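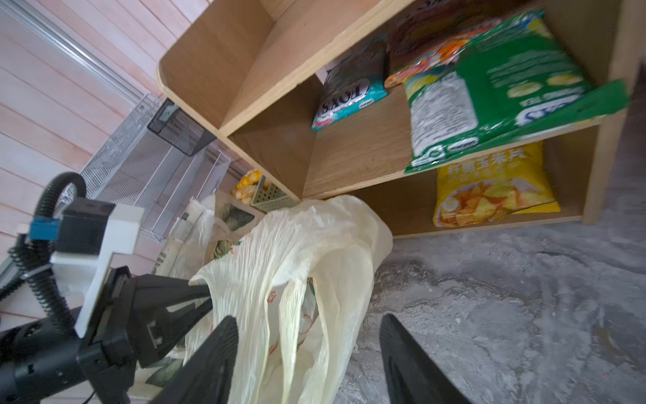
Krisztina Borbély wants to know before anything else whether we keep the kit past the trial, and if the answer's no can she have the bench back by August. Fair. No answer yet.

Deltum two-arm kit, eval day 4. Started 9:15, grocery bagging task. Stock finger pads again, the Altberg ones still haven't shipped.

Settings: grip force left at vendor default, speed 43 percent. Tried 90 first thing, too fast for thin plastic, the arms get to the bag before the software has made up its mind. Back down to 43 and left it there.

Cans fine. Chip bags so-so, depends which way the seal is facing. Thin carrier bags are the real problem. Planner wants a hard edge and a soft handle doesnt give it one. Canvas is easier, stands up on its own.
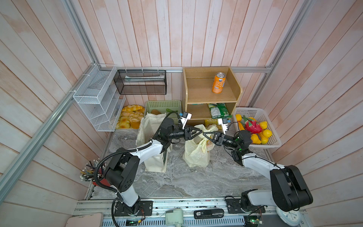 Also the two-handed mode. Manual says both arms can work the same bag if you set the shared zone first. What it leaves out is that the zone resets every time you reload a task file, so re-enter it EVERY time. Lost most of the morning to that. Emailed Deltum support, got a ticket number and a link to the page I'd already read.

Good stuff, to be fair: teach mode is quick, labelling grasp points on screen is easy, wrist cable routing is tidier than the Tanui unit we had on loan. E-stop recovery is much better too, no full re-home.

Not so good: log viewer hangs past 2000 lines, have to kill it and reopen. Export to csv first. Colour picker for the labels is useless. 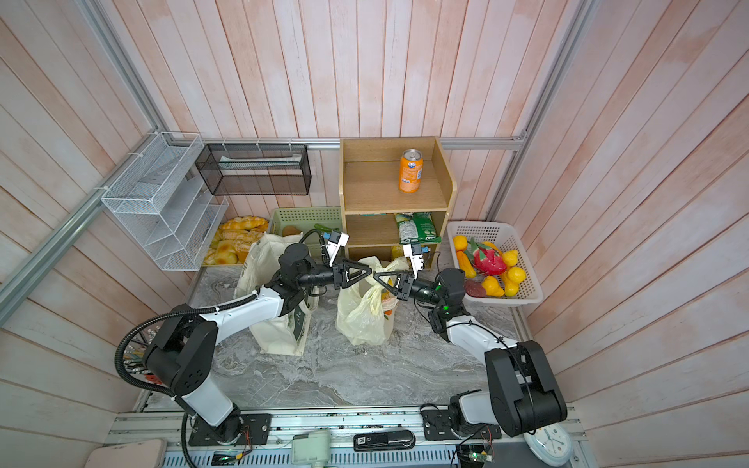

Gert Kekana reckons the log thing is a known bug, same at the Gistham site, and the fix is in the beta firmware. He'd hold off on the beta until we've got a full set of runs on the current version, otherwise the numbers wont compare. Agreed, holding off.

To do:
- write zone settings on the whiteboard
- ask Deltum for a quote on softer pads
- service plan, does it cover wrist cables or just the arms??
- back up task files before anyone touches firmware

Stopped 4:40. Carrier bags again tomorrow, slower approach.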